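Pantry Storage for Households
Grarville Home Services - Resident Guidance
Revised 2020-01-26

Dry goods keep best in a cool, dark cupboard away from the stove and dishwasher. Residents of the Dekker and Prestton buildings should note that the cabinet above the range is not suitable for flour, nuts or cooking oil.

Flour and rice should be moved to lidded containers on the day of purchase. Label each container with the contents and the date opened. Whole-grain flour may be kept in the freezer for up to 6 months - allow it to reach room temperature before baking.

Shelves should be emptied and wiped each April with warm water and a little dish soap. Let them dry fully before restocking. Shelf liners may be requested from Trí Phan at the Hitell Street office.

Snacks in individual packages are best kept together in one shallow box, with the larger bags to one side.

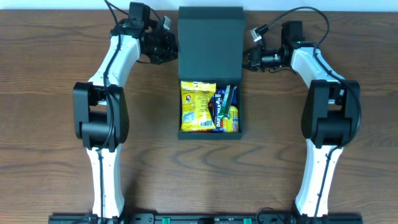
Should opened crackers be kept in the refrigerator?
Refrigeration is not advised. Close the inner sleeve with a clip, place it in an airtight tin and use the crackers within two weeks.

Canned goods with bulging ends or leaking seams must be discarded unopened.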